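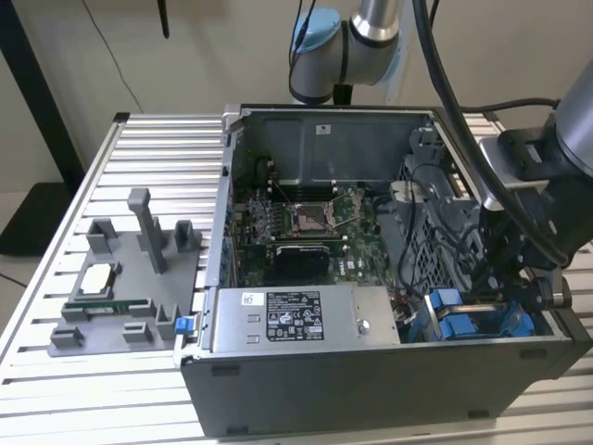 About us

Trultasard is a small shop in Flolldale that teaches robot arms to take apart and put back together ordinary desktop computers. Processors, memory, drives - the parts people still do by hand with a good lamp and a lot of patience. We love this work!

We started with 2 arms and a pile of retired office towers, and we have been through 400 of those towers by now. Plenty of them taught us something, and the one that taught us most was a failure.

In September, during a memory swap, an arm lost track of its gripping force and kept closing. It bent a drive bracket and pressed on into the chassis, and the stop signal arrived late because it shared a line with the status messages. No one was hurt, but a hand could easily have been in there. 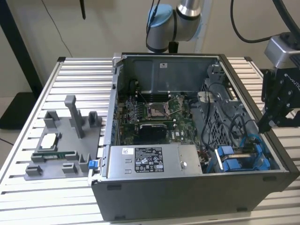
So we stopped everything for 10 days and took the cell's wiring and code back to basics. The stop circuit now has its own line and its own relay. Force limits live in the gripper controller as well as in the main program, and either one can halt the arm. We also went through 83 old run logs and found the same fault brewing in a few of them (a humbling afternoon, that one).
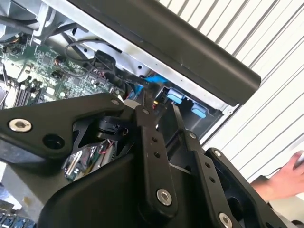
Stetotton, 12/03/2024

We gave a talk on the whole thing here at the Woldegiorgis workshop, bent bracket and all, and the questions ran well past lunch. The slides and our revised stop checklist are free to anyone who runs arms near people. Write to us, or come by the shop in Flolldale and bring an old tower with you!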